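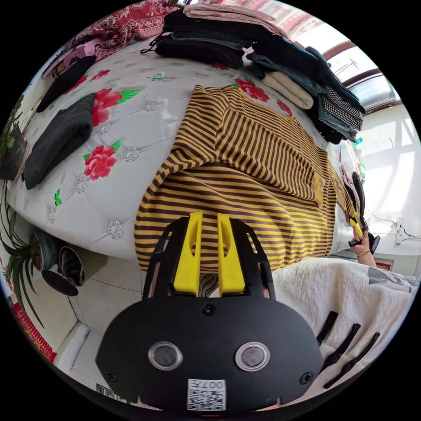
Vêtements pliés sur un couvre-lit blanc matelassé à fleurs rouges.

Rapport d'avancement au bailleur – Action « Linge et vestiaire » de la résidence sociale Stivetti
Période : janvier à juin

1. Rappel du cadre

La convention signée avec le fonds Garkex porte sur trois volets : la remise en état de la buanderie collective, l'ouverture d'un vestiaire de seconde main au rez-de-chaussée et des ateliers d'entretien et de réparation du linge destinés aux résidents. La résidence Stivetti compte 85 logements meublés, du studio au deux-pièces. Le présent rapport couvre le premier semestre et fait suite à la note de démarrage transmise en janvier.

2. Buanderie

Les travaux de plomberie ont commencé avec trois semaines de retard. Le plombier a trouvé une canalisation d'évacuation en mauvais état sous la dalle, sur deux mètres, et il a fallu obtenir l'accord du propriétaire des murs avant d'ouvrir le sol. La partie de canalisation concernée a été remplacée en mars. Le surcoût a été pris en charge par le propriétaire et n'affecte pas le budget de l'action.

Quatre lave-linge et deux sèche-linge ont été installés par la société Movirex début avril. Le troisième sèche-linge prévu n'a pas pu être raccordé, la puissance électrique disponible étant insuffisante. Une demande d'augmentation de puissance est en cours. L'appareil est stocké dans le local à vélos, sous housse, et la garantie ne courra qu'à partir de la mise en service, ce que Movirex a confirmé par écrit.

Entre la réouverture et la fin juin, les compteurs des machines affichent 1 706 cycles de lavage. Les créneaux du soir, entre 18 h et 21 h, sont les plus demandés. Deux pannes ont été signalées : un joint de hublot et un monnayeur bloqué. Le joint a été changé sous garantie. Pour le monnayeur, l'intervention a pris neuf jours, délai que nous jugeons trop long et que nous avons signalé au prestataire.

Le tarif du lavage a été maintenu au niveau indiqué dans la demande de subvention. Celui du séchage a été baissé en mai à la demande du conseil des résidents, qui faisait remarquer que beaucoup de ménages continuaient à faire sécher leur linge dans les logements, avec des problèmes d'humidité dans les studios orientés au nord. Nous ne disposons pas encore de relevés suffisants pour dire si cette baisse a modifié les habitudes.

3. Vestiaire

Le vestiaire a ouvert en février dans l'ancienne salle de courrier. Il fonctionne deux demi-journées par semaine. Les vêtements proviennent de dons des habitants du quartier et d'un accord avec la friperie Joo, qui nous cède chaque mois ses invendus en bon état. Les pièces sont triées, lavées sur place si nécessaire, puis rangées par taille.

Le tri demande plus de temps que prévu. Une partie importante des dons reçus en février et mars n'était pas utilisable en l'état : fermetures cassées, taches anciennes, mailles trouées. Une affiche a été posée à l'entrée pour préciser ce qui est accepté, et les dépôts hors des heures d'ouverture ne sont plus possibles depuis avril. La qualité des dons s'est améliorée ensuite. Les textiles non récupérables partent vers une filière de recyclage, avec un enlèvement mensuel.

Les demandes portent surtout sur les vêtements de travail, les chaussures fermées et le linge de lit. Nous manquons en permanence de draps pour lits d'une personne et de tailles enfant au-dessus de dix ans. À l'inverse, le stock de manteaux adultes est trop important pour la place disponible. Une partie a été mise en cartons jusqu'à l'automne.

4. Ateliers

Dix-neuf séances étaient inscrites au programme annuel. Onze ont eu lieu au premier semestre, les autres sont programmées à partir de septembre. Les thèmes traités ont été les suivants : lire une étiquette d'entretien, doser la lessive, recoudre un bouton, poser une pièce, faire un ourlet, plier et ranger dans un petit logement.

La séance sur le rangement a été ajoutée en cours de route. Les logements de la résidence sont équipés d'une seule armoire, et plusieurs résidents avaient demandé des solutions qui ne supposent pas d'acheter un meuble. La séance a été proposée deux fois, dont une avec traduction en portugais et en arabe. Une fiche d'une page reprenant les principaux pliages a été distribuée et reste disponible à l'accueil.

Les séances de couture ont attiré un public plus large que prévu et ont accueilli jusqu'à 49 personnes lors de la journée portes ouvertes de mai. En dehors de cette journée, les groupes sont volontairement limités à huit, faute de machines à coudre en nombre suffisant. Une liste d'attente a été ouverte. L'horaire de 14 h ne convient pas aux résidents qui travaillent et nous proposerons une séance sur deux à 18 h 30 à la rentrée.

5. Budget

Les dépenses d'équipement sont conformes au prévisionnel, hors raccordement du troisième sèche-linge. Les dépenses de fournitures (fil, aiguilles, lessive, cintres) sont supérieures à la prévision, en raison surtout de la quantité de linge lavée pour le vestiaire. Ce dépassement est compensé par la ligne « communication », peu utilisée : les affiches ont été imprimées sur place. Les heures de l'animatrice sont consommées à hauteur du prévu. Le tableau détaillé et les factures acquittées sont joints en annexe.

6. Points en attente

– Augmentation de la puissance électrique : réponse du gestionnaire de réseau attendue en juillet.
– Contrat d'entretien Movirex : nous demandons un délai d'intervention maximal de trois jours ouvrés. La discussion est en cours.
– Rayonnages du vestiaire : deux modules supplémentaires sont nécessaires. Un devis a été demandé.
– Convention avec Joo : elle arrive à échéance en décembre. Le magasin a donné un accord de principe pour la reconduire, avec un enlèvement tous les quinze jours.

7. Demande au bailleur

Nous sollicitons l'accord du fonds Garkex pour transférer le reliquat de la ligne « communication » vers l'achat de deux machines à coudre d'occasion révisées. Le montant total de la subvention resterait inchangé. Une réponse avant la fin du mois d'août nous permettrait de disposer des machines pour la première séance de septembre.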